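Transka Forum > Learning and Control > Data collection
Thread: 284 episodes and I'm not sure I have a dataset

slowgripper wrote:
We're on the Harik handheld kit, one gripper per hand plus a head camera, and the task is a badminton shuttlecock into a clear tray on a white table. Two operators taking turns. The count this afternoon was 284 episodes, eight thrown out for tracking loss.

The Gramavel write-up that everybody links to says a few hundred is plenty for a single pick and place. I read it twice and I still can't find where they say how different their few hundred were from each other. Same table? Same light? Did the tray ever move? Ours moved when somebody bumped it.

I've been scrubbing through our episodes all evening and I could swap any ten of them for any other ten without noticing. So what have I collected, 284 examples or one example with a lot of wobble in it? Before I spend the training time I'd like to hear from people who have run a policy on a real arm after collecting this way, and not only watched the loss go down.

bench_moth wrote:
Train it. You're overthinking this. A run costs you a night, and then you know.

slowgripper wrote:
I know what a night costs. The trouble is the run will tell me the policy works on my table with my tray where my tray sits. I could have guessed that.

bench_moth wrote:
Then it works on your table. That's further than most people in this subforum get. I did cups into a rack with fewer episodes than you have and it picked up the first cup it was shown.

oddlot_kinematics wrote:
@bench_moth and the second cup?

bench_moth wrote:
The second cup was a different color and I hadn't collected that color. I'm not claiming it was general.

oddlot_kinematics wrote:
Right, but that is what OP is asking. My two cents, having been burned:

Transparent trays are nasty. A wrist camera gets a couple of thin bright lines and whatever the table looks like through the plastic. Your operator knows where the tray is. I'd bet your policy mostly learns where the hand goes after it closes. If the tray never moves, those two things look identical in training and you won't find out until you slide it over.

Also look at your start poses. People get tired and begin every episode from the same comfortable spot. I went through mine after a long session and the first half second could have been copied and pasted.

Do you randomize the shuttlecock?

slowgripper wrote:
Operators are told to put it "anywhere on the left." I haven't measured what anywhere means to them. My suspicion is it means two places.

Orientation is whatever happens when you set it down, so mostly on its side. I don't think we have many with the skirt facing the operator. The grasp is different depending on whether you come in on the base or the skirt, and the instructions don't mention it. I wrote the instructions.

fenceposterror wrote:
Counterpoint. Pramanik's loader does crop and brightness augmentation by default now. Part of what you're worried about is handled in software. And handheld data already has more variation in it than teleop, human wrists aren't that repeatable.

oddlot_kinematics wrote:
Cropping doesn't move a tray relative to a shuttlecock. I don't understand why people keep bringing this up.

fenceposterror wrote:
I said part of it.

slowgripper wrote:
I'm with oddlot on this one. Brightness jitter gives me a brighter version of the same table. On the wrist variation, fine, I'll grant that the paths differ. The start and the end don't, and those are the parts I care about.

What bothers me more is the stuff that stays put. There's a dark speck on the tabletop that I never thought about until I started going through the gripper footage. Anything dark on a plain white table is a landmark. So is the wood strip at the edge. If I were a network I'd use both, and I'd be very confident, and I'd fall apart the first time somebody wiped the table down.

Two from a gripper camera, then the head camera: 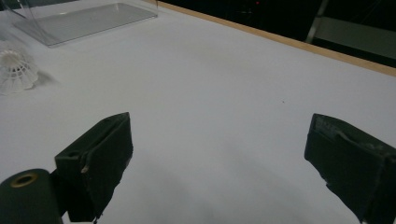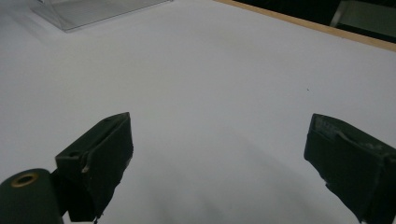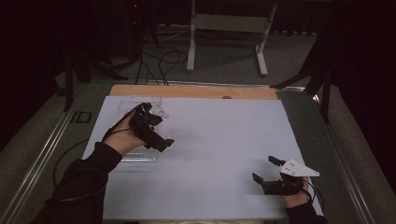
So my plan, and please pick it apart. I stop adding episodes to the current pile. Next session the tray gets a new position every few episodes from a printed list, and the shuttlecock too, so the operator doesn't get to choose. Base-first and skirt-first grasps get logged separately. Then I train once on the old set and once on a same-size mix of old and new, and test both with the tray somewhere neither has seen. If the old set does just as well I'll come back here and say I was wrong about all of it.

I also want the eight rejects back in front of me before I delete them. Tracking loss tends to happen when the hands go somewhere unusual, and unusual is what I'm short of. I may have thrown out the only interesting ones.

bench_moth wrote:
You could have had the first run finished by now. But ok, same-size mix is fair, I'd have expected you to just add more and call it diversity.

Would you clean the table for the test, or leave it?

slowgripper wrote:
Both. Clean table is its own test. I don't want it mixed up with the tray position.

fenceposterror wrote:
Please don't train on the rejects, whatever you find in them. Bad poses are bad labels. I put a handful back once and the gripper took up a little hop before each grasp that cost me a week to trace.

oddlot_kinematics wrote:
Agree with fencepost on the rejects, for once. Look at them, write down what the hands were doing, then re-record the same motions slower so tracking holds.

And swap your operators' start sides. Mine had a habit of parking the idle gripper over the goal, so the idle hand was pointing at the answer in every single episode.

slowgripper wrote:
Oh no. I'm going to have to go and check that.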